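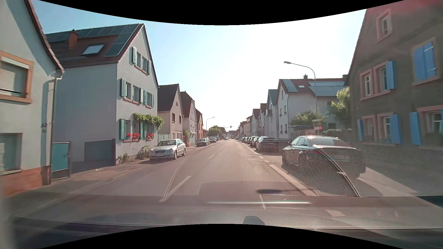 When does Andden pick up bulky trash in Premport?

First Monday of the month, from 6 am. January is the exception, pickup moves back a week.

What counts as bulky?

Couches, mattresses, bed frames, rugs. Nothing over 50 pounds unless you booked a two-person crew. No paint, no tires, no fridges.

Fridges then?

Chauvin depot, drop-off only. Bring proof of adress.

Do I need to book?

For more than one item, yes. Call by Thursday noon. First item free, then $34 each.

They skipped my stuff.

Leave it out untill noon the next day, then call. Have your booking number ready.

Updated 7 Sep 2023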